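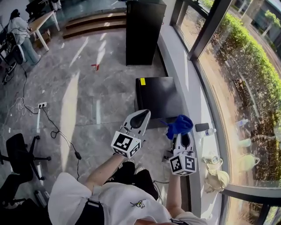
A blue cloth by the low black cabinet in the front room at Prullix House, with the wooden steps and the big window close by.

Front room at Prullix House gets its September clean

NUNIVBRIDGE - If you have walked past Prullix House lately and wondered why the lights were on so early, the front room has been getting its big yearly clean, and it will open again to the neighborhood before the month is out.

The room is the one most people in town know from the sidewalk, even if they have never set foot inside. It has the tall window that runs right down to the floor, with the dark metal bars between the panes, and in the late afternoon the sun comes through it and shows up every last bit of dust in the place. That window was a big part of why the cleaning was moved up from November, according to Imke Rieger, who manages the house and has done so for six years.

"You can dust that room on a gray morning and feel very pleased with yourself," Rieger said. "Then the sun comes around at four o'clock and you want to start all over again. So this year we said, fine, let's do it while the light is still good and we can see what we're up against."

Prullix House was for many years the showroom of a furniture seller called Sachdeva, and longtime residents still call it that when they give directions. When the store closed, the building stood quiet for a while before it was turned into a place for small concerts, reading circles, sewing afternoons and the very popular soup lunches. Nearly 300 people came through the front room last winter for one thing or another, and a room with that many visitors does get a bit worn around the edges, bless it.

The work has gone along at an easy pace, mostly in the mornings. The black cabinets have had a good share of the attention. There is a tall one that stands against the white wall next to the window, and a short one with a flat, matte top that has served over the years as a side table, a place to set down programs and, at least once that anyone will admit to, a seat. Matte black is a handsome finish, but it holds on to fingerprints like you would not believe, and Paraschiva Bălan, who looks after the furniture, has strong feelings on how it ought to be wiped.

"A soft cloth, plain water, and hardly any of it," Bălan said. "People come at it with a spray bottle and then they wonder about the streaks. And please go along the ledge too! Everybody does the top and walks away happy."

The little yellow sticker on the corner of the short cabinet is staying put, by the way. Stickers are how Bălan keeps track of which pieces belong in the front room and which have only wandered in from the hall, and she asks that visitors with small children with small, busy fingers keep an eye out.

Then there are the wooden steps up to the raised part of the room, where the musicians usually sit. Their light-brown treads get more wear than anything else in the building, what with chairs and music stands and cello cases going up and coming down again. Reinhold Janssen, a retired joiner who lives a few streets over, stopped in to look at them and stayed for most of the morning. His verdict was a kind one. The treads are sound, he said, and all they want is a gentle cleaning now and a fresh coat of oil in the spring when the windows can stand open overnight.

"I'd leave well enough alone," said Janssen, who remembers buying a kitchen table in the same room when it was still Sachdeva. "A step that's been walked on for years looks better than a new one. I still have the table, too."

The glass itself will be done last. A window that size is more than a person wants to take on with a bucket and a kitchen stool, so the outside is going to Vimance, a window cleaning business from the other side of the river. The inside will be washed by hand, bars and all, and Rieger said she is saving that job for herself. She has a theory involving old newspaper which she was glad to explain at some length, and which we will pass along to anyone who calls the office.

Once the floor is dry and the chairs are back, the regular calendar picks up where it left off. The sewing afternoons come first, led again by Polyxeni Economou, who likes to have her tables close to the window for the daylight and has been asking, very politely, when she might have them back. The reading circle follows, and the soup lunches return after that, with Pascal Harms at the stove and lentil on the menu to begin with. Harms is cooking for 19 at the first one, so anybody hoping for a place should put their name down early, and bring a bowl if they have a favorite.

Evening concerts will start at 7 p.m. as before, with the doors open half an hour ahead so people can find a seat and visit a little. There is no charge to come in, though a jar will be out for the spring oiling of the steps.

Anyone with a good supply of clean, soft cotton cloths to spare can drop them off at the side door in the mornings. Old T-shirts are fine, Bălan said, as long as the buttons and zippers have been taken off first.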